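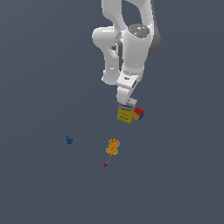

The Studholm cell in simulation, yellow box and cube at the wrist.

24 July 2018

I have spent two evenings setting up the simulated pick cell that comes with Studholm, and I'm still not sold on it. The brochure talk is that you tune everything on screen, copy the numbers across to the real arm and go home early. I've looked after real arms long enough to doubt the last bit.

Getting it to run was easy enough. You load the arm, load the floor, drop your objects in and press go. Then the settling in starts. The default wrist offset was wrong for the tool I had picked, so every approach came in to one side. I changed it by 2 mm, reran it, changed it back, and finally found a second offset hidden in the Testel plug-in which was being added on top of mine. Why there are two places to type the same thing I couldn't tell you. The manual mentions one of them.

Contact is the part I trust least. Look at the box and the cube up there, pressed together under the wrist, and no shadow on the floor anywhere. A picture like that says very little about grip. Cardboard bends and fingers wear, and the friction figure I typed in was a guess like everyone else's.

I also added a close view down by the fingers, as I would on a real machine. That was worth doing.

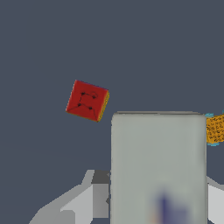 Close view by the gripper finger. Red cube to the left, speckled orange thing on the right.

With the finger taking up that much room, you soon see what the view can't show you. Part of the orange object is behind it. I'd want the camera mount moved before anybody cut metal for a bracket, and I'll give Studholm credit for that much: moving one on screen costs nothing.

The error log is poor. I had code 3036 come up 12 times and the help page for it says "check settings". Which ones? The people at Notari at least print the joint number next to theirs.

Next job is putting the offsets into the arm at Suwannarat and checking them with a pointer and a steel rule, the way I did in June. If they come out the same I'll say so on this page. Until then I'm keeping my old numbers taped inside the cabinet door.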